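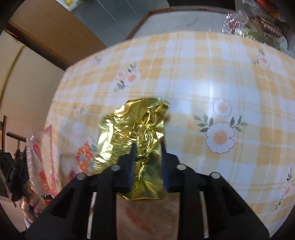
Gold foil over the plaid tablecloth.

Notes on indexing field notes, second pass

I spent most of February rebuilding the index to my notes from the Ristengate field season, and a few readers asked for the method in more detail than I gave last time. It follows, with the parts I would change.

Background for anyone new. Ristengate is a market town with a river landing on one side and a bus yard on the other. I was there as a graduate student on a field methods course, and then stayed on alone after the course ended. The topic was how households share food and pay each other back, or don't, across the year. The sample was 14 households, all within walking distance of the landing. Most of them have relatives upriver in Dizon, and a good share of the food moves along that line.

The raw material is 200 pages of handwritten notes, plus typed versions of most of them, plus interview recordings. The handwritten pages are the record. The typed pages are a working copy, and where they differ I go back to the paper. I did not have this rule in the first month and I regret it. I was fixing grammar as I typed, and some of the fixes changed who gave what to whom.

The first index was by date only. A date index is fine while you are in the field, since you remember the week. A year later I could not remember whether a certain conversation about dried fish came before or after the flood, and the date index was no help with that unless I already knew the answer.

The second index is built on three fields per entry: household, event, and item. Household is a number. Event is one of 16 codes. Item is free text, lower case, singular. Place gets recorded only when the event happened outside the household, which for my notes mostly means the landing, the market or Dizon.

The 16 event codes took longer to settle than anything else. I started with a much longer list copied from a published coding manual, and found that I was using a handful of the codes for nearly everything. The manual was written for farming villages and had several codes for labor exchange at harvest. My households buy their rice. On the other hand the manual had one code for "gift," and I needed at least four: a gift on a visit, a gift sent by a third person, a gift at a funeral or wedding, and food left at the door without anyone coming in. The last one has a name in the local dialect and people treat it as a separate act. If it has its own name, it gets its own code. I would apply that rule from the start next time.

Loans were harder. A cup of cooking oil that is expected back is a loan. A cup of cooking oil that is not expected back is a gift. In practice the person giving it and the person getting it may not agree, and neither will say so on the day. I had been coding these by my own guess. On the second pass I recoded all of them as "transfer, return unclear" unless someone said something about return in the notes. The number of loans in the data dropped a lot. I think the lower number is closer to the truth, but it does mean that a table in my old draft chapter is wrong and has to be redone.

On software. I used Ratine for the first index and moved to Jimemel for the second. Both do what they claim. Ratine stores each entry as a card, and the cards are pleasant to read, but exporting them drops the line breaks inside an entry. Field notes depend on line breaks. Mine have observation on the left and comment indented below, and after export the two ran together, so that my guesses read like things people had said. Jimemel keeps plain text files in a folder and builds the index from tags. It is slower to search and ugly to look at. The files open in anything, though, and I expect to need them for a long time.

The procedure for each page, as I now do it:

Read the handwritten page in full before touching the keyboard.
Compare it with the typed page and correct the typed page.
Mark where each event starts. One page often holds several.
Enter household, event, item, and place if needed.
Write a one-line summary using no names.
Initial the corner of the paper page in pencil.

I worked in blocks of 20 minutes with a break between them. Past that point I start to code from memory of the last page. I tested this on myself by recoding one batch the next morning without looking at the first result, and the errors gathered at the end of long sittings. The most common error was giving an event to the household I had just been reading about.

Household numbers deserve a word. The key that links numbers to families is on paper, in a different building from the notes, and there is no digital copy. My department's review board asked for this and I agree with it. It does not fully solve the problem. In a town the size of Ristengate, a line such as "household with the ice machine" identifies a family to every other family in town. I went through the summaries and took out this kind of detail where I could. Some entries make no sense without it, and those are flagged as not for quotation.

Things still open. The recordings are not indexed at all, apart from the start time of each one. I have a small set of notes from Dizon that fit the event codes badly, partly because I was a guest there and most of the giving was aimed at me. I have left these out of the counts for now and keep them in their own folder. I also have no good way to code refusals. Somebody offers, somebody says no, and nothing moves, so there is no item to enter. I found several of them on this pass that I had skipped the first time. At present they sit under a temporary tag, and the next job is to read them together and see if they need one code or two.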